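Compte rendu de la réunion du club de lecture Lindsay, 19 décembre 2023

12 partages · 3 commentaires

Bonsoir à tous ! Je prends la plume à la place d'Isla Niven, enrhumée. Présents : Fiona, Jeanie, Kenneth, Leif et moi.

1. Le roman du mois

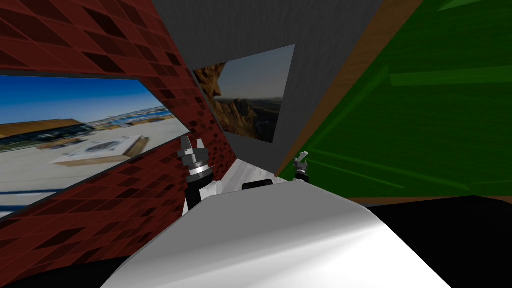 On a donc parlé de Clavow, 602 pages quand même ! Fiona a adoré, Leif a calé au chapitre 4 (il promet de s'y remettre, on verra bien).

Kenneth trouve la fin bâclée, et là, le ton est un peu monté. 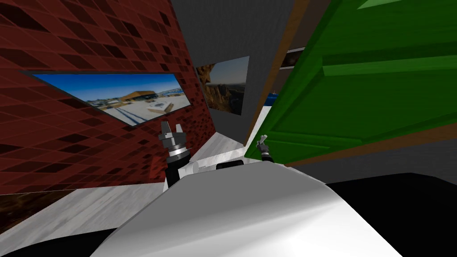
Jeanie a défendu les descriptions, surtout les longs passages sur la plaine. Moi, je les ai sautés, je l'avoue. Elle voudrait une affiche de ce goût-là pour la soirée de lecture : un grand ciel bleu, un sol presque blanc et un bâtiment bas au toit brun sur l'horizon, comme dans le tableau accroché au mur de briques rouges. Adopté !

2. Les sous

Il reste 83 euros en caisse. On peut en dépenser jusqu'à 4 par marque-page, a lancé Leif, et tout le monde a ri.

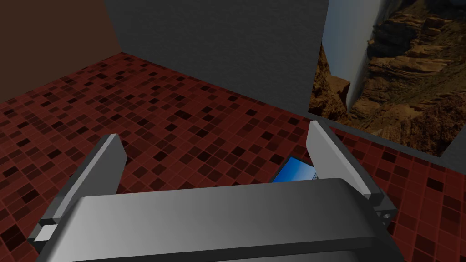

Pince grise, doigts ouverts.

Kenneth se charge de commander les 2 exemplaires qui manquent chez Bamoler.

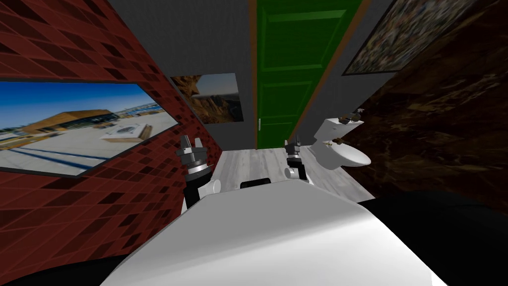
3. Prochaine lecture

Brutix, choisi à main levée. Fiona apporte le gâteau.

8 j'aime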